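Tips for the handheld gripper sessions -- workshop bench, Nosorau

Put together fast between sessions, will tidy up later. If you're collecting at home for Wumbei the same tips apply, more or less. Target for the set is 2,000 good episodes and we're at 127, so please read before you start and not after.

Before you pick anything up

Wipe the finger pads. Damp cloth, then dry. Greasy pads slip on anything glossy and you won't notice till halfway through a lift.

Hair back, sleeves pushed up if they're loose. Cable over the outside of your wrist, never between you and the table.

Check the pins on the linkages. If a finger wobbles, stop, tighten, start again. Don't carry on and hope.

Press record, wait a breath, then move. Same at the end -- hold still, then stop. Clips that start mid-grab are no use to the model and Dzifa has to bin them.

Printed boards, trays, anything big and flat

One gripper near the bottom edge, one finger each side. Not a corner. Corners swing.

Bring the second hand in slow from the side. Most of the bad takes are the second hand rushing and knocking the board out of the first.

Tilting is fine, tilt it differently every time in fact. Ebenezer did a lovely neat batch of 35, all at the same angle, and the policy learned that angle and nothing else. 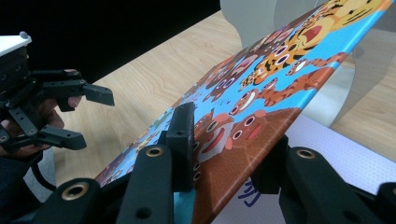 Squeeze only till it stops sliding. Over-squeezing leaves dents in card and a hard grip in the data, and then it crushes the next thing it's given. Paper cups were a sad afternoon.

Busy patterns are welcome. Plain boards too. Swap them every few goes so it isn't learning the picture.

Dropped it? Keep recording, pick it up, finish the job. Label it "recovery". We're very short of those, please don't delete them becuase they look untidy.

Table stuff

Leave a bit of clutter out. Paper, a stand, whatever. Move it about between takes.

No shiny tablecloth. Lamp to one side, so your own shadow isn't on the object.

Wear the Uvex glasses if you're adjusting springs. Not needed for normal takes.

Hands and wrists

Break every half hour. The grippers aren't heavy but your thumb will complain.

Swap left and right jobs now and then -- good for the data, good for your elbows.

Uploading

Files go in the Stillska folder, your initials and the object name. Not "test2". There are 2 of those already and niether has a test in it.

Charge everything before you leave. Lids on the pens. Questions to Dzifa Agyeman, mornings are best.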